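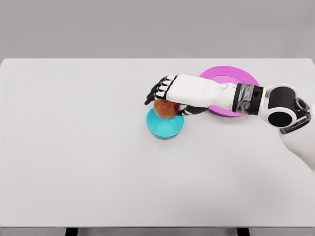
사과가 자꾸 푸석해지는데 보관을 어떻게들 하시나요?
Sidra Sethi
2020년 12월 31일

안녕하세요, 눈팅만 하다가 처음 글 남겨요. 연말이라고 시댁에서 부사를 한 상자 보내주셨는데, 저희는 식구가 둘뿐이라 도저히 빨리 못 먹거든요. 작년에도 똑같이 받아서 베란다에 상자째 뒀더니 2월쯤 되니까 껍질이 쪼글쪼글해지고 속은 스펀지처럼 푸석푸석... 결국 반 넘게 버렸어요. 너무 아깝고 죄송하고 ㅠㅠ

올해는 좀 제대로 해보고 싶은데 검색해 보면 말이 다 달라요. 어떤 분은 신문지에 싸라고 하고, 어떤 분은 비닐에 넣으라고 하고, 씻어서 넣으라는 분도 있고요. 저희 김치냉장고는 이미 김장김치로 꽉 찼고 일반 냉장고 야채칸이 하나 비어 있어요. 거기에 다 안 들어가는 건 베란다에 둬야 할 것 같은데 밤에는 영하로 내려갈 때도 있어서 얼까 봐 걱정이에요.

그리고 하나 더요! 같은 칸에 시금치랑 당근을 넣어도 되는지도 궁금해요. 사과 옆에 두면 채소가 빨리 상한다는 얘기를 어디서 들은 것 같아서요. 혹시 이미 푸석해진 사과를 살리는 방법도 있으면 알려주세요.

Joyce Mwakalinga
친정이 과수원을 해서 어릴 때부터 사과 고르는 게 겨울 일이었어요. 그래서 좀 길게 써 볼게요 ㅎㅎ

일단 상자 받자마자 다 꺼내서 골라내세요. 멍든 것, 꼭지 쪽이 갈라진 것, 찍힌 것은 따로 빼서 먼저 드시고요. 상한 게 하나 섞여 있으면 옆에 있는 것까지 금방 번져요. 저는 멀쩡한 것도 큰 것부터 먹어요. 같은 품종이면 큰 게 먼저 푸석해지더라고요.

씻지는 마세요! 표면에 물기가 남으면 곰팡이가 생기기 쉬워요. 먹기 직전에 씻으면 됩니다. 보관할 건 하나씩 키친타월이나 신문지로 싼 다음 비닐봉지에 4개씩 넣고 입구를 가볍게 묶어요. 신문지냐 비닐이냐 싸우실 필요 없이 둘 다 쓰는 거죠. 종이는 맺힌 물기를 잡아주고, 비닐은 수분이 날아가는 걸 막아줘요. 작년에 쪼글쪼글해진 건 아마 상자가 열린 채로 있어서 말랐을 거예요.

온도는 얼지 않는 선에서 차가울수록 좋아요. 야채칸에 제일 단단하고 예쁜 것들을 넣어서 나중까지 두시고, 베란다 것부터 드세요. 베란다에 둘 때는 바닥에 바로 놓지 말고 스티로폼 상자에 담아서 담요 한 장 덮어두면 웬만한 추위는 견뎌요. 많이 추운 날은 현관 안쪽으로 들여놓으시고요. 한 번 얼었다 녹은 사과는 식감이 안 돌아와요.

시금치는 꼭 떨어뜨려 놓으세요. 사과에서 에틸렌이 나와서 잎채소는 금방 누렇게 돼요. 당근도 쓴맛이 날 수 있으니 다른 칸이 낫고요. 자리가 정 없으면 사과 봉지를 이중으로 하는 수밖에요.

Oluf Eyvindsson
그냥 빨리 드세요 ㅋㅋ 저는 하루에 두 개씩 먹으니까 보관할 일이 없던데요. 이웃한테 좀 나눠줘도 되고요.

Fereshteh Pakzad
보관은 윗분이 다 써주셨으니 저는 푸석해진 사과 얘기만 할게요. 생으로 다시 아삭하게 만드는 방법은 없는 것 같아요. 설탕물에 담그면 된다길래 해봤는데 그냥 달고 푸석한 사과가 됐어요...

대신 잼이나 조림으로 하면 진짜 맛있어요. 저는 껍질 벗기고 씨 뺀 사과 300g 기준으로 설탕 네 큰술, 레몬즙 한 큰술 넣고 약불에서 졸여요. 19분 맞춰놓고 중간중간 저어주는데, 물이 많이 나오는 사과면 조금 더 걸려요. 계피는 불 끄기 직전에 넣는 게 향이 좋고요. 식빵에 얹어도 되고 플레인 요거트에 섞어도 되고, 저희 애들은 호떡 속으로 넣어달라고 해요!

카레에 갈아 넣는 것도 추천해요. 불고기 양념에 배 대신 넣어도 고기가 부드러워지고요. 갈아서 얼음 틀에 얼려두면 그때그때 꺼내 쓰기 편한데, 색은 좀 갈색이 됩니다. 맛은 괜찮아요.

Sidra Sethi
와 다들 감사해요! 방금 상자 뒤집어서 멍든 것부터 골라놨어요. 시금치는 위 칸으로 옮겼고요. 잼은 이번 주에 해볼 건데 혹시 레몬즙 대신 식초 넣어도 되나요?

Fereshteh Pakzad
사과식초면 조금 넣어도 괜찮아요. 처음부터 한 큰술 다 넣지 말고 반만 넣고 맛보세요~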